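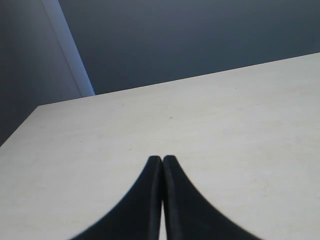
Print this page
E-mail this page

Workshop Tips: Teaching the Arm to Do Something Useful

The first tip on teaching a robot arm a chore is to clear the table, and then to clear it again after you have put your coffee down on it. Every demonstration you record gets studied by something with no sense of proportion. You know a dish sponge is the point of the exercise and a tape measure is not. The arm gives them equal billing. Start with a bare, pale top and dark fingers, so the gripper stands out crisply against the surface, and don't fuss over the odd scuff. One tiny dark speck out past the fingertips is fine. It only becomes a problem if you wipe it off halfway through the week and half your recordings have it and half don't. Pick a speck policy and stick with it.

Moving it by hand or by remote

There are two ways to show an arm a job. You can take hold of it and push it through the motions, or you can sit a few feet away and drive it with a controller. Hand guiding is quicker to learn and feels like helping a stiff uncle into a coat. The trouble is your own hand, which ends up in the wrist camera's view, and the arm may come to believe that a big pink knuckle is how sponges get picked up. If you guide by hand, hold the forearm well behind the wrist and stay there.

Remote control keeps you out of the picture, but you'll be bad at it. My first evening with the Rarka controller produced 87 tries at putting a sponge in a dish rack, of which I kept 2. Things improved after I lowered the speed to a crawl and quit talking to it.

Before you press record

Park the arm in the same spot every time. I use the fingers low over the table with just a sliver of daylight between them. Fully shut, mine sometimes stick for a moment, and then the recording opens with a pause that gets copied faithfully forever after.

Tape the table legs to the floor, or at least mark where they go. A bumped table shifts the far edge in the camera, and you will spend an evening blaming the software. I did this in November and wrote Cheon, who make my wrist mount, a fairly stiff letter. I have since written them a nicer one.

Draw the curtains and use a lamp. Sunlight moves, and it doesn't ask first.

While you're recording

Go slower than you think you need to, but keep moving. If you stop to think, the arm will learn to stop and think, minus the thinking.

Move the sponge a little between tries. Left, right, turned sideways, a hand's width back. If it always starts in the same place, you have built a very expensive way of grabbing at that place whether the sponge is there or not.

Keep a few good recoveries. A fumble followed by a tidy second grab is worth saving. A fumble followed by swearing and a yank on the stick should go in the trash – the arm doesn't hear the swearing, but it gets the yank.

How many is enough?

For the sponge, I quit at 327 keepers and it now gets the rack most of the time. Folding a dish towel took around 800 and still looks like something found under a car seat.

Odds and ends

Rubber pads from Plastden fit most slim fingers if you trim the corners. Change both at once or the grip goes lopsided.

Label your files by chore and date on the day you make them. I have a folder called "good ones new" and no idea what's in it.

The tool library in Estbridge lends out a clamp-on lamp, if yours is busy being a lamp. Bring your own extension cord.

Last updated 9/18/25

Print | E-mail to a friend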